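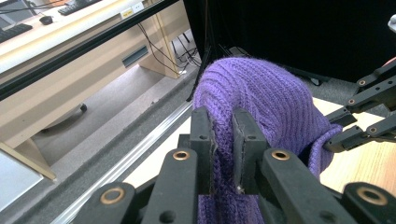

Lens and Tripod Rental FAQ
Fidside Camera Rental, Burnau

How long is a one-day rental?
Pick up any time after 3 p.m. and bring the gear back by noon two days later. You pay for the day in between. Shipped orders are counted the same way, and transit days are free.

What comes with a lens?
Front and rear caps, a hood if the maker supplies one, and a padded pouch. Filters are rented separately. Tell us the thread size when you order.

Do I need a deposit?
First-time customers leave a hold on a credit card. The hold drops to half after three completed rentals. Debit cards are accepted at the counter only.

Which mounts do you carry?
Canon EF, Sony E and PL. We have a few adapters, but they go out fast in June, so reserve early.

Can I rent the Gakau fluid head without legs?
Yes. It has a flat base with a 3/8 inch thread. If your legs take a bowl, add the half-ball adapter, item 3424. The Jin legs already include a bowl and a ground spreader.

What if something is damaged?
The damage waiver covers accidental drops and scratches, less a $50 charge per item. It does not cover theft, loss, sand or salt water. Please do not try to clean a scratched front element yourself. Put it back in the pouch and call us.

Can I extend a rental?
Usually. Call before noon on the day it is due. If the item is booked to someone else we will have to say no, and late returns are billed at the full daily rate.

Do you ship outside the state?
Yes, to street addresses only. A return label is in the box. Keep the foam inserts, as missing inserts are charged to the order.

Can I cancel?
Cancel the day before pickup for a full refund. After that we keep one day's rental.

Last updated October 19, 2022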